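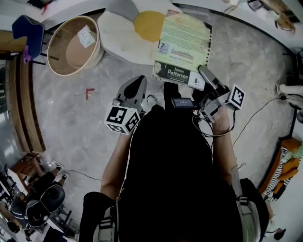 Hand-held gripper with marker patterns, seen from above.

Helar Pledge Tracker: aid pledges and disbursements

Version 3, released 18th May

Summary

Helar is a table of public pledges of civilian and food aid made by donor governments at international conferences, matched where possible to later reports of payment. Each row is one pledge by one donor at one conference. The release holds 1,236 rows covering 20 conferences. It is meant for reporters and researchers who need to compare what was promised with what was reported as paid.

Files

pledges.csv - one row per pledge
payments.csv - one row per reported payment, linked by pledge_id
conferences.csv - one row per conference, with host city and dates
sources.csv - title, publisher and retrieval date for each source document
CHANGES.txt - corrections since version 1

All files are UTF-8, comma-separated, with a header row. Empty cells mean the value was not found. A zero means the source states zero.

Main fields in pledges.csv

pledge_id: stable across versions. Withdrawn IDs are not reused.
donor: country or body, as a short English name.
recipient: country or region named in the pledge.
amount_orig: amount in the currency announced.
currency: three-letter code.
amount_usd: converted at the rate for the first day of the conference.
period_start, period_end: years covered. A pledge with no stated period has both cells empty.
type: civilian, food, refugee, mixed or unstated.
conditional: yes if the donor tied the money to a later decision or review.
source_id: key into sources.csv.

Collection

Pledges were taken from closing statements, donor press releases and wire reports, in that order of preference. Where two sources gave different amounts, the closing statement was used and the other figure went into the notes column. Speeches were used only when a written text was available.

Two coders entered each pledge separately. Differences were settled by a third coder, and 18 rows that could not be settled carry the flag disputed. Coding was done with the Skoken entry form, version 2. Payment matching was done with the Brekke script, followed by a manual check of every match above 400 thousand dollars.

Known problems

Some donors repeat earlier promises at a new conference. Where the overlap is stated, the later row has the field repeats filled with the earlier pledge_id. Unstated overlap is not corrected, so adding up amount_usd across conferences will overstate new money.

Payments reported in kind (grain, fuel, medical stock) have no amount unless the donor gave one. Multi-year pledges are not split by year. Payment data lags, and recent pledges should not be read as unpaid when payments.csv has no match.

The type field is weak before version 2. Many early rows are marked mixed and have not been recoded.

Use

Filter out rows with disputed set to yes before computing totals. Join payments on pledge_id only; donor names in payment sources vary and are kept as printed.

License and citation

The tables may be reused with credit. Source documents are not included and remain under their own terms. Cite as: Pomcombe, Helar Pledge Tracker, version 3.

Updates

The next release is planned for September. Corrections should give the pledge_id, the field, the proposed value and a public source. Requests without a source are logged but not applied.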